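Stevden Player: Your Questions

What is Stevden?
Stevden is a little music player for your home computer, and we're so glad you found it! It plays the songs you already own. 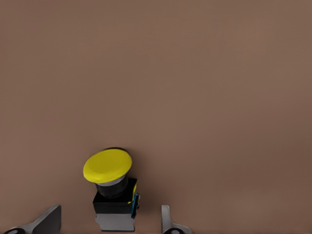
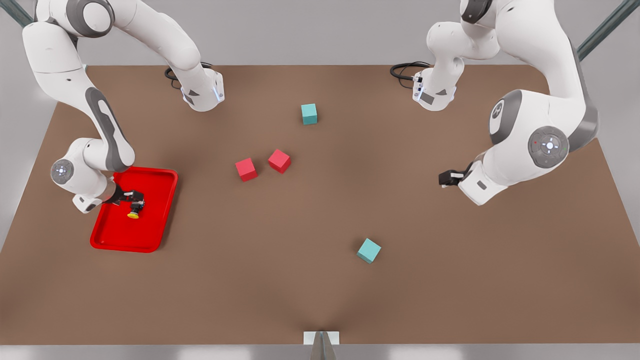
Is there a limit on my library?
The free version holds 200 albums (plenty for most folks, we hope), and the paid one holds as many as you like.

Can I try the paid version first?
Of course! You get 30 days, no card needed, and your playlists stay put afterward, whatever you decide.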